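Home Products Manuals Support Contact

Plolari Hand Gripper – Set-up Guide
Section 4: First pick with thin objects

Read Section 3 before you start. Use a flat, light-colored surface.

1. Put two wire hangers on the surface and let them overlap.
2. Hold the gripper low, with the fingers fully open.
3. Bring the pads toward the hangers from one side. Keep the hooks in view between the fingers.

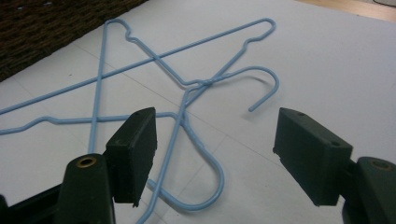 Fig. 11. Fingers open, pads on either side of the gap, two hangers ahead.

4. Close slowly on one wire only. Stop if the second hanger moves.
5. Lift a short way and hold still – the grip reading should stay steady.
6. Lower the hanger, open the fingers and save the trial.

Note: Check the pad edges before each session. Small chips do not affect this test. Replace a pad if it is loose or split (part 253).

CAUTION: Keep your free hand away from the fingers while they close.

If the grip reading drops during step 5, go to error code 149 in Section 7.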